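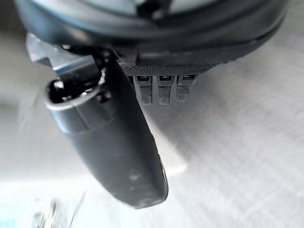

Omprakash Joshi
Thread starter, night manager (96 rooms)

Hotels > Openings and Refurbs > Dorkwood
2 min read

So the Dorkwood finally has its permission! I've been watching this one since October and I'm thrilled. Filis get to turn the old seed warehouse into a hotel, keep the brick front and the loading arch, and put a proper restaurant on the ground floor. Our town has had one decent place to stay for as long as I've worked nights, and I say that as the guy at its front desk.

What I love is that they're going small on lobby and big on kitchen. Breakfast open to the street from six! If you've ever tried to get eggs downtown before a shift, you know.
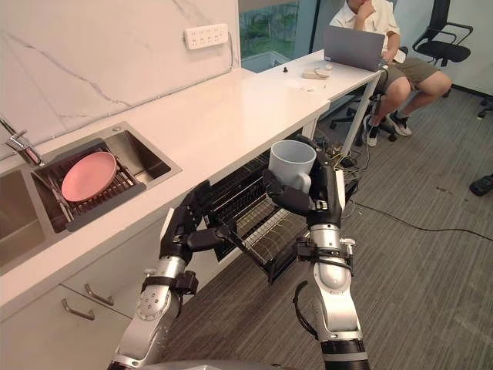

The bit I'd still like to see is the parking plan, because the lot behind Stasen is full every Friday and the application just says "shared use." But I can live with that. Who's going to the open evening?

pengfan_2
Going, and bringing my mother. Are they keeping the roof sign? Please say yes.

Kuldeep Nautiyal
Happy for you, Omprakash, but I don't buy it. The plans I read had 477 square feet for the kitchen. That's supposed to feed a street-facing breakfast crowd AND a wedding room? I cooked at Peng for years in more space than that and we were climbing over each other.

Omprakash Joshi
Isn't that only the hot line? I thought prep and dishes were in the basement, on the second sheet.

Kuldeep Nautiyal
Then every plate rides an elevator. Worse!
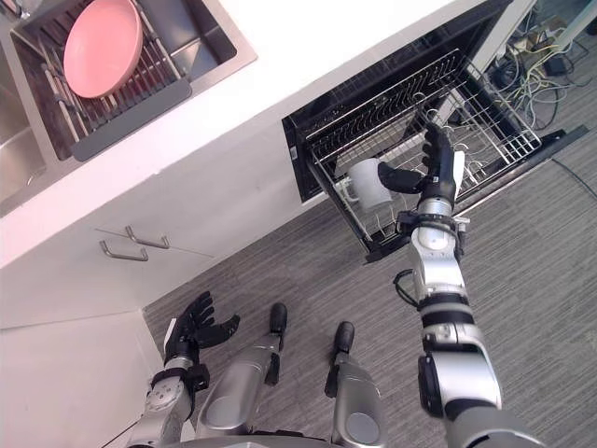 Dish rack and sink, kitchen corner

rowhouse_bel
Plenty of old buildings run a basement dish room and do fine. Kuldeep, come to the open evening and ask them. I want to hear the answer too, plus what the rooms will cost.

Kuldeep Nautiyal
Fine, I'll come. I do like the arch.

Comments

mossy500: Roof sign stays, it's in the conditions. Page four.

tallulah_k: Yes!! Best news all week.

deskbell: Still no word on parking.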